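Taras Pylypenko wants your vote, and he would also like to talk about culverts

Posted 5 Jul 2020

Taras Pylypenko had been talking for 20 minutes before he remembered he was supposed to be asking people to vote for him. We were on the phone, he was on his back porch in Bendley, and the subject was the drainage ditch on Boritz Road.

"It floods every spring, and every spring the county sends a truck with gravel," he said. "The gravel washes out. Then they send the truck again! I started writing down the dates, and that's pretty much how I ended up on the ballot."

Pylypenko is one of 3 candidates for the open District 6 seat on the Umbridge County Commission. He has never held office. He filed his papers in May with 200 signatures, most of them collected on foot, and he still sounds delighted that it worked.

"People were so nice about it. I figured I'd get doors closed on me, and I got lemonade," he said. "One lady kept me for an hour on the subject of the library roof. I learned more from her than from any budget meeting I've sat through." 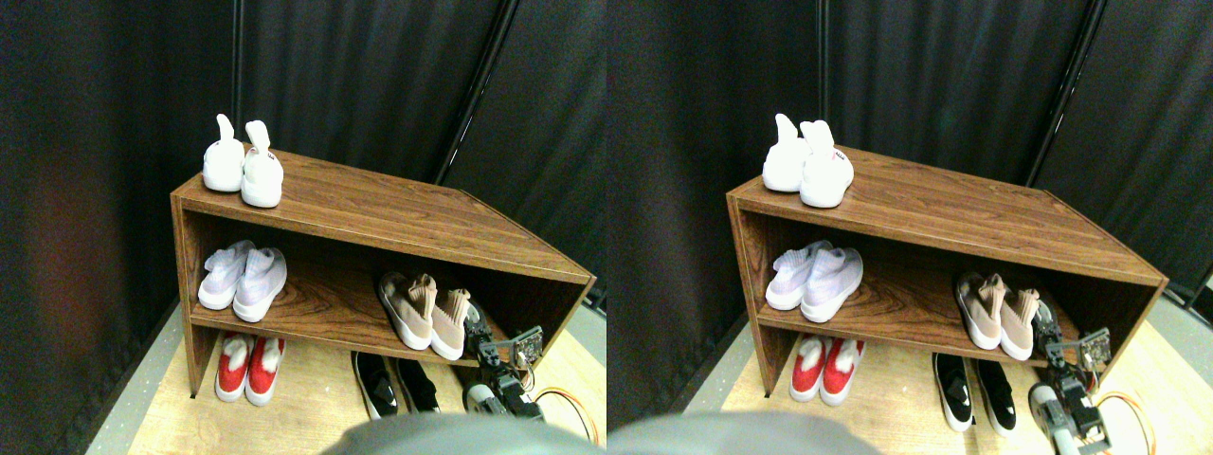

A pair of white shoes on top of the rack.

He has sat through plenty of those meetings, too. I asked what he makes of the way the commission handles its road money, and I could hear him pulling out a folder.

"So the list of road repairs is public, but you have to go to the courthouse and ask for it," he said. "Put it on the website. Put the date next to each road, and if the date slips, say why. I don't think that's a wild idea."

The library roof is on his list as well, along with longer evening hours at the Onu branch, where he says students come to use the internet after school. He would pay for the extra hours by putting off the new parking lot at the county annex – a project he calls "perfectly nice, and not urgent."

That last part has earned him some pushback. Supporters of the lot say the old one is crowded on court days and that the price will only go up. Pylypenko doesn't argue with either point.

"They're right, it'll cost more later," he said. "I'd still rather have the library open. That's a choice, and I want folks to know I'm making it before they vote for me."

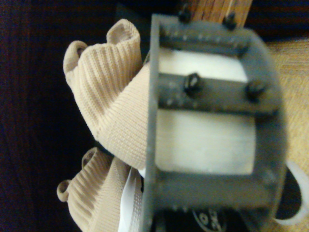
Close-up: dark gray bracket with two openings.

What I enjoyed most about our talk was how much he likes the dull parts of the job. He brought up zoning maps without being asked. He has read the county's purchasing rules twice (and has notes!). When I asked what he would do on his first day, I expected a slogan, and he said he'd ask for a ride with the road crew.

"They know which pipes are bad," he said. "I've got questions for them already."

And if he loses?

"Then I'll be in the front row with my folder," he said. "I've still got that ditch."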